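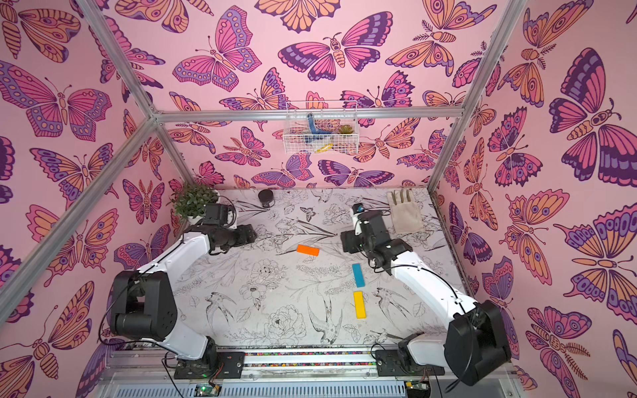
You can't move an iris in June, the voice over the fence told me, you'll kill it and then you'll have to live next to me. I had the shovel in the ground already. I had one boot on it! So I did what I always do when I'm caught, which was pretend I had been checking the soil.

The soil was fine, I said.

The soil was clay, she said, and it had been clay for as long as she'd been on Melnychuk Road, and the person before me had at least had the manners to wait until August.

I should say that I'd owned the house for nine days. I bought it in a hurry after my divorce, in a town I'd been to twice, and the only thing I knew about Zelent was that it had a lake and a bus and 4,000 people who all seemed to own dogs. The yard came with a falling-down shed and a long bed of purple irises right where I wanted to put a table. That was my whole plan for the summer, a table. I was going to sit at it in the evening with a glass of something and be a person who sat at a table.

I put the shovel back in the shed. I ate my dinner standing up in the kitchen, and from the window I could see my neighbor in a hat the size of a tire, walking up and down her side of the fence, looking over at the bed. She did it again the next night. By the third night I had started closing the curtain (and then peeking around it, I'm not made of stone).

What I found out, from the woman at the counter at Plurent, where I'd gone to buy a hose, was that those weren't just any irises. Well, most of them were. But somewhere in that bed was a Grustumard, a sort of brownish plum color with a rust beard, and it hadn't been sold anywhere in years. The man who had my house before me grew it from a seed he'd crossed himself. He won a ribbon with it and then never gave away a single piece. People had asked. People had offered him money! Somebody once offered him 700 dollars for one root, she said, and he shut the door on them.

"Did my neighbor ever ask him?" I said.

The woman looked at the hose for a while and told me it was a good hose.

So now of course I had to know. I went home and walked along the bed with my reading glasses on, and everything was past it. Purple mush, brown mush, some papery stuff that came off on my sleeve. I couldn't have told you which one was the famous one if you'd paid me. I got down on my knees and looked for labels. I found a fork, a marble and a little tin tag with the writing worn off.

"Left end," said the fence. "By the downspout."

"I wasn't looking for anything," I said.

"All right," said the fence.

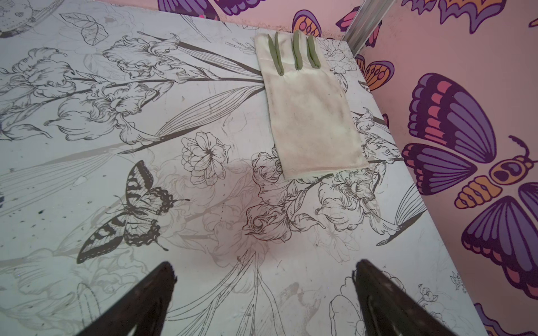 Then it rained for most of two weeks, and the downspout, which I hadn't looked at even once, let go at the elbow and dumped the whole roof into the left end of the bed. I didn't notice. I was indoors feeling sorry for myself and painting a bathroom. When I finally went out there the bed was a pond, and the leaves at that end were lying down flat, yellow at the bottom, and there was a smell. If you've ever smelled rot in an iris you'll know, and if you haven't, think of an old vase.

I stood there in my bathrobe. I'd had the plant less than a month. That man had kept it going half his life, told the whole town no, and then I came along and drowned it while choosing between two whites.

I didn't call over the fence. I walked all the way around by the road, up her steps, and knocked, which I had never done, and when she opened the door I said, "It's June and I think I have to dig it up."

She didn't even put the hat on. She went past me with a kitchen knife and a bottle of bleach.

We dug it together, or she dug it and I carried. She was very quick and not at all gentle. The roots came up like wet bread and she sliced them right back, cut after cut, wiping the knife down every time, and threw the bad parts over her shoulder onto my path without looking. It went on a long time. I kept thinking she'd get to the end of it and there'd be nothing left, and I think she thought so too, as she'd stopped talking. Then the knife made a different sound. It was a crisp sound, like an apple. She held up a lump the size of my thumb.

"There he is," she said.

I asked her then. I don't know why I thought it was the time. I asked whether she'd been the one with the money.

"I was the one he made it with," she said. "It was my pollen. I had a brown one by the back steps, it's dead now. He came over with a paintbrush one morning in his slippers and asked could he borrow some." She turned the lump around. "We were friendly then. Later we weren't."

I waited for the rest of it, but that was apparently all I was getting. She asked if I had any sand. I didn't have any sand. I had a table coming from Zelent Furniture that had cost me $669 and no place to put it, and I told her that, and she laughed so hard she had to hold on to the fence.

It went into a clay pot with her sand, on her steps, where it's dry. She'd said my side was too wet and I wasn't going to argue. I go over in the evenings to check on it. There's nothing to see, it's a pot with a brown thumb in it, but she brings out two chairs and we check on it for an hour or so and she tells me which of the neighbors is a crook. In September it put up one leaf. I was at work and she phoned me there! She'd gotten the number from the woman at Plurent. She didn't say hello, she just said "He's up," and I had to go stand in the hallway for a minute.

It won't bloom next spring, she says, and maybe not the one after. When it does we're going to have a fight about whose it is, and we've both been getting ready. I've said I own the dirt. She's said what I own is a pond.

The table is in my living room. It's too big and I keep walking into it, and last week she came over to measure it for the space between her steps and the back gate, where it would fit, she says, if we took out the hydrangea.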